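Britiscombe Bypass Road Maintenance: Progress Report to the Funding Partners
9 April 2018
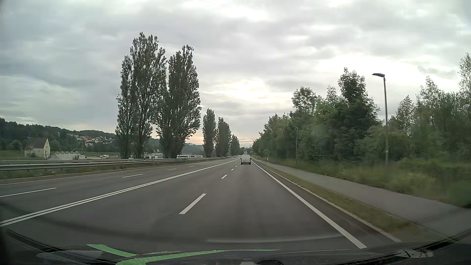
This report covers work on the lining, verges and barriers since the last payment was drawn. The programme is on schedule and inside its budget, with one item carried over.

Lining

Zolura has finished the inspection of the centre line, lane markings and edge lines over the full length in the agreement. The double white line is in fair condition and needs no work this year. The edge line needs renewing over 993 metres, mostly near the Filtance junction, where heavy vehicles run close to the side. An order has been placed and the work will be done at night under a single lane closure. Lane dashes will be touched up on the same visits – this saves a second set of traffic management charges.

Barriers

All guardrail has been checked for loose fixings and impact damage. We listed 71 posts for attention. Of these, 19 are to be replaced and the rest only need their bolts tightened. The replacement posts are in the depot. We had hoped to fit them before this report, but the contractor's driving rig was needed elsewhere and the item now moves into the next period. There is no extra cost to the fund.

Verges and trees

The poplars were surveyed from the ground by Thepsuriya, our tree consultants. They found no tree that needs felling. They recommend removing dead wood and lifting some of the lower growth on the carriageway side, and they want a second look at the roots nearest the barrier once the ground is drier. Grass cutting is let separately and will start when growth allows. Litter picking continues on the old rota.

Money

We have spent 25 per cent of the grant. The larger invoices, for lining and for posts, fall in the next period. We do not expect to call on the contingency.

Next steps

Post replacement comes first, then the edge line, then the tree work outside the nesting season. We have asked the police for their comments on the closure dates and are waiting for a reply. The next report will be sent in July, with the tree consultants' full survey attached.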